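Clakthorpe rail trail to reopen in September, if you believe the sign

The sign at the Roswood end of the Clakthorpe rail trail says the closed section will be open to bikes again in September. It said the same thing last year, in the same typeface, and riders who booked their holidays around it ended up on the highway shoulder with the logging trucks.

The operator, Avotiņš Cycle Tours, is already selling places on a 10-day supported ride along the full length of the trail. The price is $3,169 a rider, with a $400 deposit. Bike hire is extra. So is the luggage van, which most people would assume was covered by the word "supported".

"The surface will be finished and people will love it," said Ashton Maihi, who handles bookings for the company. Asked what happens if the gravel isn't down in time, Maihi said guests would be moved by minibus around the closed part. That part is 40 kilometres long and takes in the river gorge, the one stretch shown on the front of the brochure.

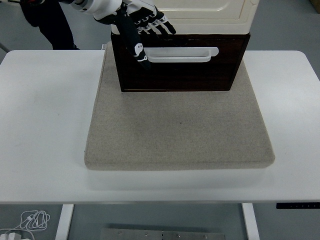
What riders get for the money

The itinerary lists nine nights in guest houses, breakfast every day and a mechanic "on call". It doesn't say where the mechanic will be calling from. Phone coverage drops out past Plokuden and doesn't come back until the old station at the top of the climb.

Daily distances look gentle on paper, but the brochure leaves out the elevation. Anyone who has pushed a loaded bike up from the river will want to see those numbers before handing over a deposit.

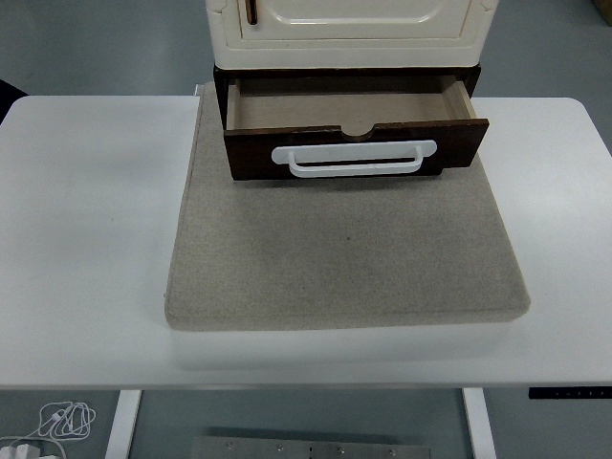 The refund terms are thin as well. Riders who cancel lose the deposit, while a trail closure earns a credit toward another tour. The credit lasts a year and can't be passed to someone else.

The company says it has had strong interest from overseas, though it wouldn't say how many places have sold. Bookings for the first departure stay open until the end of the month. When we rode out to the barrier at 4 p.m. there was no gravel on the far side of it.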